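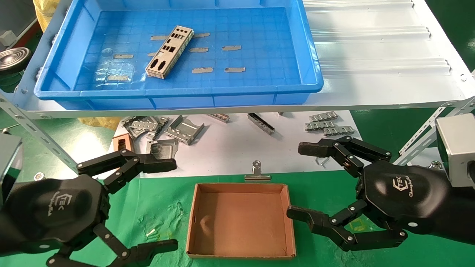 Home | Papers | Methods | Data | Contact

4.2 Picking up thin sheet-metal parts

We come now to the part of the study that gave us the most trouble, and also, we are happy to say, the most to think about. Thin metal parts offer very little for a finger to hold, and when they lie flat in a pile they like to catch on one another. Figure 3 shows the left hand holding a plate with a hole in it, just clear of the white work surface.

We compared 2 controllers on the same pair of black hands. The first, Gukska, closes to a set finger position; the second, Berkodix, closes until it feels a set force. Over 589 tries, Gukska lost its part 71 times before the lift was done, most often on the narrow strips - a plate gave either controller far less bother. Ho-yin Huang retuned the force limit in October, and the later runs use her value.

Rocío Villanueva kindly went through every dropped part by hand and sorted the failures into five groups, which we take up in Section 4.3. Bent brackets fall mostly into the second group, where one finger touches early and turns the part before the other arrives.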